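칸이 있으면 정리가 된다는 말
Vunovano 생활공간 모임 발표자 노트, 3월
발표 20분, 질의응답은 따로. 마이크 없이 할 수도 있으니 천천히.

시작

인사 짧게. 자기소개는 사회자가 해 주니 생략한다.

첫 질문을 바로 던진다. "집에 수납장을 새로 들인 다음에 물건이 줄어든 분 계십니까?" 손이 안 올라와도 기다린다. 한두 명 올라오면 무엇을 버렸는지 물어보고, 그게 수납장 덕분인지 이사 덕분인지도 물어본다. 작년에 다른 데서 같은 질문을 했을 때는 대부분 이사였다.

오늘 할 얘기는 단순하다. 선반과 칸에 대해 우리가 너무 후하다. 상품 설명을 읽으면 칸 하나 늘 때마다 생활이 한 단계씩 나아질 것 같은데, 나는 그 말을 잘 안 믿는다. 안 믿는 이유를 말하고, 그래도 쓸 만한 것 몇 가지를 말하고 내려오겠다.

Gestard 카탈로그 얘기

(카탈로그 들고 보여주기. 접어 둔 쪽.)

Gestard 카탈로그에 나오는 선반은 늘 삼분의 일쯤 비어 있다. 흰 그릇 몇 개, 유리병, 잎이 둥근 화분. 저 집에는 라면이 없다. 영수증도, 쓰다 만 건전지도, 고무줄로 묶은 나무젓가락도 없다. 문구에는 "모든 물건에 제자리를"이라고 적혀 있다.

제자리라는 말을 의심해 보자. 접시는 제자리가 있다. 모양이 일정하고, 쓰는 때가 정해져 있고, 씻어서 같은 데로 돌아온다. 그런데 집에서 정작 돌아다니는 물건은 그런 것이 아니다. 반쯤 쓴 키친타월, 뜯은 과자, 어디서 받아 온 가방. 이런 것들은 크기도 매번 다르고 내일이면 없어질 수도 있다. 내일 없어질 물건에 제자리를 만들어 주는 사람은 드물다. 그러니까 빈 데에 들어간다.

여기서 잠깐 멈추고 물 마시기.

칸의 약속

선반을 파는 쪽에서는 칸을 나누면 분류가 된다고 한다. 위 칸은 이것, 아래 칸은 저것. 내가 보기에 칸은 분류를 도와주는 만큼이나 분류를 미루게도 해 준다. 문 닫힌 장은 열어야 하니까 그나마 한 번 생각을 하는데, 앞이 트인 칸은 손이 그냥 들어간다. 생각할 틈이 없다. 넣기 쉬운 것이 장점이라고 하는데 그 장점이 그대로 문제다.

반론이 나올 것이다. 라벨을 붙이면 되지 않느냐. 붙여 봤다. 우리 집 부엌 선반에 석 달 붙여 놓았고, '비닐'이라고 쓴 칸에서 양초가 나왔다. 라벨은 붙인 사람이 제일 먼저 안 읽는다. 같이 사는 식구는 애초에 읽을 생각이 없었고.

바구니는 어떠냐. 바구니는 칸 안에 칸을 하나 더 넣는 것이다. 깊은 바구니를 쓰면 아래쪽 물건은 보관된 것인지 잊힌 것인지 구별이 안 된다. 얕은 바구니는 낫다. 다만 얕은 바구니를 쓰면 수납량이 줄었다고 다들 불평한다. 나는 줄어드는 편이 좋다고 생각하는데 이 대목에서 동의를 얻어 본 적이 별로 없다.

Jovora 앱을 써 본 얘기

길게 하지 말 것. 지난번에 여기서 시간을 다 썼다.

Jovora에 집 안 물건을 등록해 보았다. 400개까지 넣고 그만두었다. 첫 주에는 재미있다. 건전지가 어디 있는지 검색하면 나온다. 둘째 주부터는 건전지를 꺼내 쓰고 나서 앱을 고치지 않는다. 셋째 주가 되면 앱에 있는 건전지와 서랍에 있는 건전지가 서로 모르는 사이가 된다. 목록은 물건이 움직이지 않을 때만 맞는다. 창고라면 모르겠고, 부엌에서는 어렵다고 본다.

혹시 몇 년째 잘 쓰는 분이 있으면 질의응답 때 꼭 말씀해 달라고 부탁한다. 진심이다. 내 경우만 가지고 일반화하는 것이니 틀릴 수 있다.

틈새에 대하여

오늘 제일 하고 싶은 얘기. 속도를 늦춘다.

가구를 배치할 때 우리는 칸의 크기를 재지 틈을 재지 않는다. 벽과 선반 사이, 선반과 선반 사이, 냉장고 옆. 이런 데는 도면에 없다. 그런데 집에서 제일 성실하게 채워지는 곳이 거기다. 쇼핑백이 들어가고, 쟁반이 들어가고, 얇은 봉지가 들어간다. 누가 넣기도 하고 떨어져서 끼기도 한다. 나중에는 어느 쪽이었는지 알 수가 없다.

틈새 수납장이라는 상품이 있다. 폭이 좁고 바퀴가 달린 것. 사기 전에 한번 생각해 보시라고 권한다. 그걸 넣으면 틈이 없어지는 것이 아니라 수납장 양옆으로 더 좁은 틈이 두 개 생긴다. (웃음이 안 나와도 넘어간다.)

내가 하는 방법은 재미가 없다. 틈을 손이 들어갈 만큼 넓히거나, 아예 붙인다. 손이 들어가면 꺼낼 수 있고, 붙어 있으면 들어갈 수가 없다. 애매하게 벌려 두는 것이 제일 나쁘다. 타일 벽 앞에 선반을 세울 때는 걸레받이나 튀어나온 턱 때문에 딱 붙지 않는 일이 많으니 사기 전에 바닥 쪽과 허리 높이를 둘 다 재야 한다. 나는 바닥만 재고 샀다가 반품했고, 반품 배송비는 내가 냈다.

종이와 비닐

구겨진 휴지, 키친타월 뭉치, 얇은 포장지. 정리 책에서는 쓰레기로 처리하고 지나간다. 나는 이것을 제일 먼저 본다. 버릴지 말지 결정하지 않은 채로 내려놓은 물건이 대개 이런 것이고, 가벼워서 아무 데나 얹힌다. 칸 앞쪽에 하나가 걸쳐 있으면 뒤에 뭐가 있는지 안 보이고, 안 보이니 그 위에 또 얹는다.

해결책이라고 할 것까지는 없다. 선반 바로 옆에 작은 휴지통을 둔다. 보기 싫다고 싱크대 밑에 숨기면 효과가 없다. 두 걸음이면 안 간다. 이 점은 나도 예외가 아니다.

가방을 가방 자리에 두지 않는 문제

질문이 많은 주제라 미리 넣었다. 가방은 물건이면서 수납 도구다. 빈 가방을 칸에 넣으면 칸 하나를 통째로 쓰고, 찬 가방을 넣으면 칸 속에 열어 보지 않을 칸이 하나 더 생긴다. 색이 밝은 가방은 눈에 띄니 잊지 않을 거라고 하는데 글쎄, 매일 보는 색은 며칠이면 안 보인다.

Won 공방에서 선반을 맞춘 지인이 가방 칸을 따로 만들었다가 지금은 거기에 생수를 쌓아 놓고 산다. 돈이 아깝다는 말은 하지 않겠다. 생수는 아주 잘 들어간다고 한다.

그래서 무엇을 하라는 것이냐

이 질문은 반드시 나온다. 답은 준비했지만 대단치 않다.

새 선반을 사기 전에 30일만 기다려 보시라. 그동안 지금 선반의 칸 하나를 일부러 비워 둔다. 비워 둔 칸이 무엇으로 차는지 보면 자기 집에서 갈 곳 없는 물건이 무엇인지 안다. 그것이 한 종류라면 그 물건을 위한 자리를 만들 만하다. 온갖 것이 섞여 들어왔다면 선반을 하나 더 사도 결과는 같을 것이다. 적어도 나는 그렇게 의심한다.

한 가지 더. 정리된 사진을 참고하지 말고 자기 집 선반을 평소 상태로 찍어서 보시라. 치우고 찍으면 소용없다. 각도도 고르지 말 것. 옆에서 보거나 고개를 꺾어서 보면 정면에서 안 보이던 틈이 보인다.

마지막 화면을 띄우고 질문을 받는다. 조명은 그대로 두어도 된다. 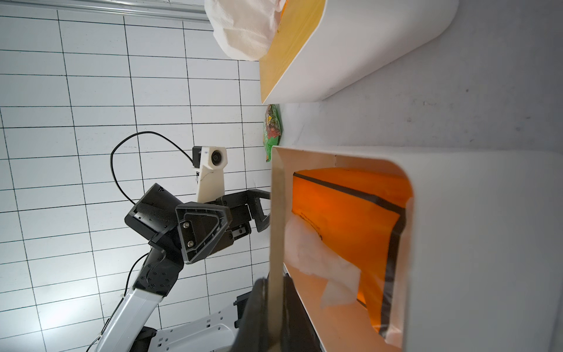 읽는 시간 20분

마지막 화면에서 할 말. 흰 선반, 칸은 둘. 위 칸에서는 구겨진 흰 종이 뭉치가 삐져나와 있고 아래 칸에는 검은 테두리의 주황색 가방이 들어 있다. 초록색 작은 과자 봉지는 두 칸 가운데 어느 쪽에도 안 들어가고 사이의 좁은 틈에 끼어 있다. 틈새 얘기를 할 때 말한 그 자리다. 청중에게 묻는다. 이 봉지의 제자리는 위 칸인가 아래 칸인가. 대답이 갈리면 3분쯤 그냥 두고, 안 갈리면 주황색 가방으로 넘어가서 같은 질문을 한다.

흰 타일 벽이 어긋나게 쌓여 있어서 눈이 그쪽으로 가는 사람이 있다. 줄눈 청소 질문은 받지 않는다. 잘 모르는 분야다.

자료를 원하는 분은 나가는 길에 접수대 옆에서 가져가시면 된다. 카탈로그는 한 부뿐이니 돌려받을 것.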